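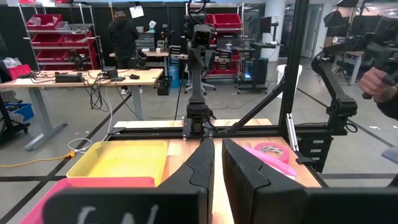 Consuelo Barrios asks that the hold in item 3 stay open until the wrist-view runs are repeated, as the reported gain over the baseline rests on 49 trials from one cell.

Pre-run inspection, Pakau cell, Toledo lab
Method under test: Zarimwood grasp scoring, wrist view only
Period: February

1. Fingertip pads seated, screws at mark. OK
Comment: left pad replaced after trial 400. Trials before and after the change are to be reported separately.

2. Arm base brackets tight on rail. OK

3. Wrist camera calibration within limit. HOLD
Comment: passed at start of shift, not rechecked at the end. Recheck every 30 trials from now on.

4. Cables clear of joints through full travel. OK
Comment: check by hand at slow speed, both directions.

5. Trays and tape rolls placed per layout sheet. OK
Comment: the sheet gives no tolerance for tape rolls. Steveck to supply one.

6. Emergency stop tested from each operator position. OK

7. Hand-guiding mode confirmed before anyone touches an arm. OK

8. Floor cords routed outside walking path. REDO
Comment: extension cord to be moved and taped down.

9. Log complete. OPEN
Comment: 1,522 grasps logged, failure codes missing for the last batch. No success rate to be quoted until the codes are in.

Next check: before the repeat runs, items 3, 8 and 9 only.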